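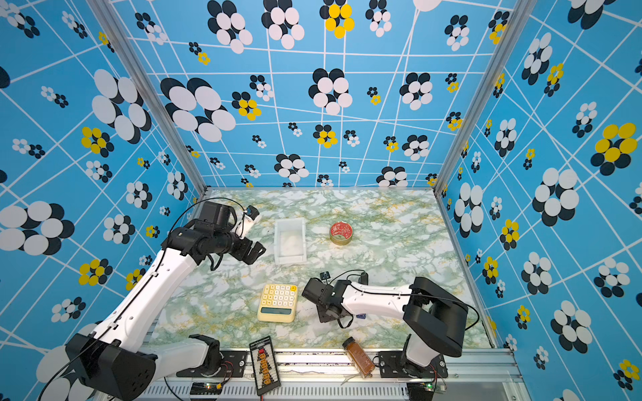

Chapter 4
Can a Machine Clear the Table?

Clearing a table takes a person a minute or two and very little thought. A tray goes in one place, a tin in another, and a jar that has fallen over is stood up before it is put away. For a machine, each of these is a separate problem.

A jar lying on its side can roll when touched. A round tin has no handle and may be too wide for the gripper to close on. A tray is easy to see but hard to lift flat by one edge, so two arms often have to share it. A calculator is thin and leaves little room for fingers underneath.

Factories have used robot arms for decades, mostly where the same part arrives in the same position every time. Homes and small shops rarely offer that. In June the packing firm Hollerero tried a two-armed system called Pranano on its sorting benches. Over 567 attempts with mixed goods, the system put 440 away correctly. It dropped 33, and the rest were stopped by the operator or ran out of time. A worker at the next bench finished the same goods in around 17 minutes and dropped none.

Whether 440 out of 567 is good enough depends on the job. Section 4.1 looks at gripping and Section 4.2 at planning with two arms. Section 4.3 compares Pranano with Rollutis, a one-armed machine built for kitchens. Before reading on, write down the steps you follow when you clear your own desk. You will need the list for the exercise at the end of Section 4.1.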